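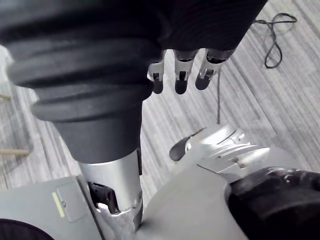

Ribbed bellows covers, black, tapered

Sold by Pulberg. Notes by Zuzana Murín, parts desk. Last checked 17/06/2023.

Most catalogs will tell you a bellows cover "protects your investment." We sell them, and we would like you to be a little more suspicious than that. A cover keeps grit and stray fingers away from a moving part. It won't fix a worn joint, and it does nothing for the length of shaft left bare underneath it.

Shape
Thick horizontal folds narrowing to a smooth black collar. The collar is the part to measure first. People send us the width of the widest fold, we ship to that, and the cover comes back. Measure the shaft where the collar will sit and write down the number you got, even if it looks wrong.

Claimed life
The maker, Anel, quotes 2,000 hours of movement. We have asked twice what kind of movement and how far, and have had a brochure in reply. Treat the figure as advertising until somebody produces a test sheet. Look into the bottoms of the folds once a month, with a flashlight, and replace the cover at the first split. Tape is a waste of an afternoon.

Sizes and stock
Collar sizes 1 through 4. Size 3 is often out of stock and was missing for all of January. Size 2 stretched over a size 3 shaft is a bad idea, whatever you read on the Istero forum.
Color: black only. We were promised gray.

Fabric sleeve or ribbed cover?
A fabric-covered sleeve lies flatter and costs less. It also hides whatever is going on underneath, and a slack one can get pinched. We stock both and make about the same on either. For short up-and-down travel, buy the ribbed one. For a long reach with a bend in it, try the sleeve first.

Fitting
Clean the shaft and let it dry.
Slide the cover on collar last.
Check for twist before you tighten anything.
Run the full travel slowly by hand, if your equipment allows it, and watch the lowest fold.

What you get
One cover, two clamps, one printed sheet. The sheet is poor. Matúš Oravec has rewritten it and we will email his version if you ask.

Price: $57 each. No discount for quantity, so please stop asking Matúš.

Returns: unused, with both clamps. Covers with grease on them count as used.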